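Records and Filing for Small Offices
Session 2 handout: Where things go and how long they stay

Reading before class: the Pernau workbook, pages 124 to the end of that chapter.

1. Active and inactive records

An active record is one that someone in the office needs in the course of ordinary work. An open invoice is active. A lease is active for as long as it runs. Once the work is finished the record becomes inactive, and it should leave the desk area. Most crowded offices have plenty of space for their active records and are short of it only when old files stay mixed in.

2. Choosing an order

Alphabetical order suits clients and suppliers. Date order suits receipts and bank papers. Number order suits jobs, as long as there is an index.

The Flokell case in your packet uses job numbers. Job 744 has papers in three folders under three different names, and the index lists only one of them. Bring a corrected index entry to class.

3. Labels

Put the most general word first: "Insurance, vehicles," then "Insurance, building." Use the same form of a name every time. Estar and Estar Supply are the same firm in the packet and should share a folder.

4. Drawers

Keep one kind of record to a drawer where you can. Leave a hand's width free at the back so folders can be moved without pulling. Heavy files go in the bottom drawer. Small desktop units are fine for cards, keys and current forms – they fill up quickly and should be cleared every 30 days.

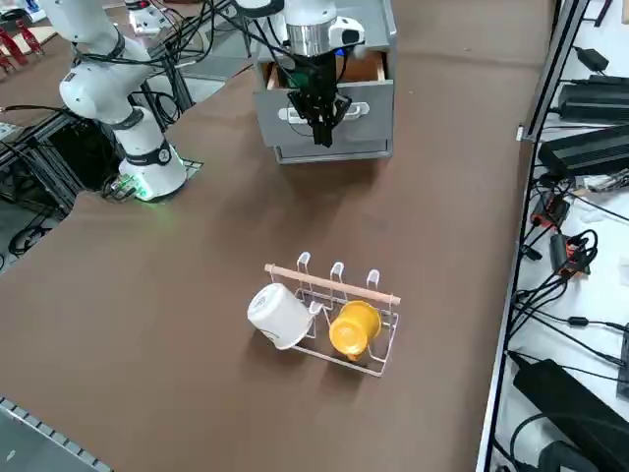 One student in the June group objected that clearing a drawer every month only moves the mess into a box, and asked whether it would be better to fix what goes in to begin with. Both are needed. The rule for what goes in is the subject of section 2, and the monthly clearing shows whether the rule is being kept.

5. Retention

Write the discard date on the folder when you close it. Check local rules before setting the period for tax and payroll papers.

For next time: draw up a one-page filing plan for the Pollock office. Include the index.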